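3.2 Table protection and the placing of hot cookware

The second group of tasks concerned the short period between the end of cooking and the serving of food, when a pan leaves the hob and must be put down somewhere. Earlier work on domestic kitchens has tended to treat this moment as part of cooking or as part of serving. In the Stendatham households it was plainly neither. Participants spoke of it as a separate step with its own habits, and several had firm views on which surfaces could be used and which could not.

Three kinds of protection were recorded: rigid trivets, folded tea towels and padded mats. Rigid trivets were the most common in homes with a fixed worktop beside the hob. Folded towels were used in nearly every home at some point, usually when nothing else was within reach. Padded mats were preferred where the pan was carried to a separate table, and in particular where that table had a pale or smooth finish on which marks would show. One participant, Loretta Lyons, kept a mat on her table throughout the day and moved it only to wipe underneath.

Size was mentioned more often than thickness. A mat little wider than the base of the pan obliges the person carrying it to look down and aim, and leaves no room for a spoon or for the lid once it has been lifted. A larger mat allows the pan to be set down off centre without concern. It also takes up space that might be wanted for plates, and in the smaller kitchens this was given as grounds for choosing a trivet instead.

The handle was the other main consideration. Most participants turned it so that it lay along the length of the table, clear of the front edge, and did so without comment. Those with young children described this as a rule of the house. The arrangement adopted for the placing tasks, with the pan lidded and its handle parallel to the front of the table, is shown in Figure 2. 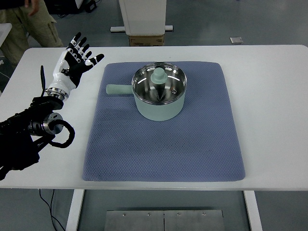

Figure 2. Lidded saucepan on a quilted mat, with the handle pointing to the left.

Lids received less attention in the interviews than we had expected. Tobias Castellanos, who carried out the visits in Iltitz, noted that participants there generally left the lid in place until everyone was seated, while those in Stendatham removed it at the table and then looked for somewhere to rest it. The underside of a lid is often wet, and a corner of the mat was the usual choice. Where no mat was in use, the lid was most often laid upside down on a plate or returned to the kitchen.

These differences were taken into account when the task instructions were prepared. The wording given to participants asked only that the pan be put down safely, and made no mention of the lid or of the direction of the handle.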